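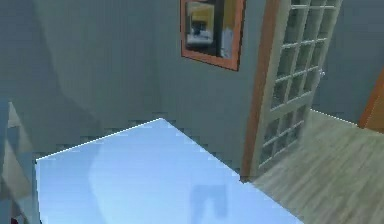 Worldbuilding notebook, April 26, 2026

Right, the creation story. I've put this off since January and it can't wait any longer, as half the quests in the first act lean on it and at the moment it's a page of crossings-out.

Where I'd got to: two gods, Matar (tides, salt, bargains) and Brunari (hearths, bread, grudges). They share one sea and can't agree where the shore should go, so it moves twice a day. I still like that! It explains the tides, it gives the fishing villages something to argue about, and it means every temple is either too wet or too far from the water.

What I don't like is how I'd written it. I read it all out loud last night with a cup of tea and it sounded like somebody doing an impression of an old book. Lots of "and lo". I've cut almost 60 lines and so far I miss two of them (the one about the eels, and the one where Brunari salts the soup out of spite). Both going back in.

Drollau next. It's meant to be the first town, built on the spot where the two gods shook hands, but I've drawn it 40 miles inland on the big map. So either the sea went out a very long way or the handshake happened somewhere else and the town is fibbing. I'm going with fibbing. Every town in this game should have at least one thing it says about itself that's plainly untrue, and the player can poke at it or leave it alone. Trundbridge already does this with its bridge, which by its own records is older than the river.
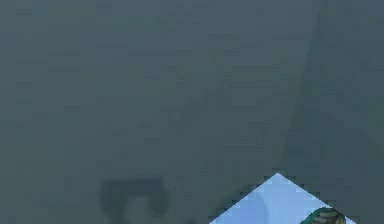 Calendar trouble as well. The temple year and the farm year have drifted apart in my notes and I've got a harvest festival landing in lambing time. I counted back from the founding, which I'd set at 1,126 years before the player turns up, and the leap days are wrong from the very first century. Two ways out: redo the lot, or let the priests be wrong and have the farmers ignore them. Leaning towards the second - it's less work and there's a nice little quest in it (deliver a letter to a priest who believes it's still winter).

Languages: leave alone. I know whoever picks up the dialogue after me will want a proper list of swear words, but I've got 80 place names still to check for accidental rudeness and that comes first.

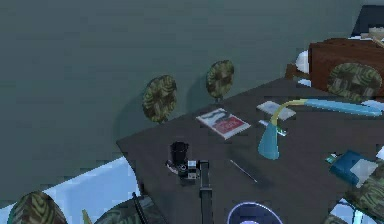 Then the council hall at Trundbridge, where the two faiths have to meet once a year and be polite. I had it as a big bare stone room with benches and it was dull, dull, dull. Brunari's people would never put up with benches! They'd want something with a padded back and a bit of pattern, like those oval chairs in the render with the swirly, leafy green and brown covers, pushed up round a plain dark table. Matar's lot can complain that leaves are an inland thing and that they've been insulted by the furniture. That's the opening argument of the scene sorted, and it gets the player talking to both sides before anyone mentions the missing bell.

To do before I touch anything else:

Put the eels back.
Move the handshake rock on the map and leave Drollau where it is.
Decide who rang the bell. I've written three different answers in three places and the innkeeper manages to believe all of them.
Check whether Brunari has a sister. She's in the old prayer and never again after that, and I rather want her back for the second act.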